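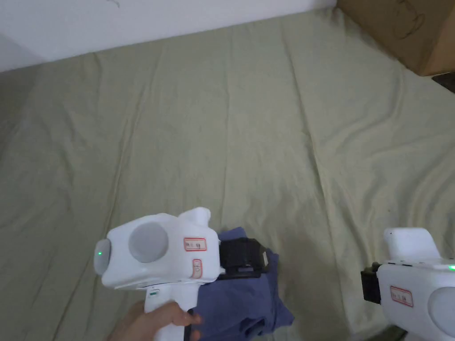 Derville Library Service to publish retold folk tales for young readers

The Derville Library Service has confirmed that a new set of children's books, based on folk tales collected in the Haberkorn valley, will be issued in July. The set comprises 24 short volumes, retold for readers beginning to manage a book by themselves.

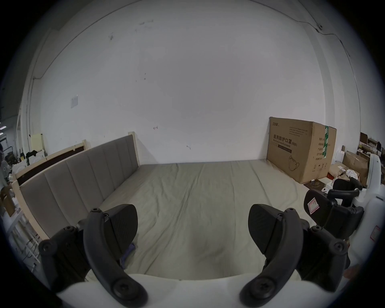
Derville, Jan 10, 2024

The texts have been prepared by Elfriede Vogler and edited by Nuria Yimer, head of children's services. Three of the tales, including The Miller at the Ford, have not previously appeared in print.

A first printing of 500 sets has been ordered. Some 200 will go to primary schools in the district, and the remainder will be offered for loan and sale at the main library.

"These stories were told aloud for generations, and we have kept the sentences short enough to be read that way again," Ms Yimer said.

Schools wishing to receive a set should apply in writing to the children's services desk.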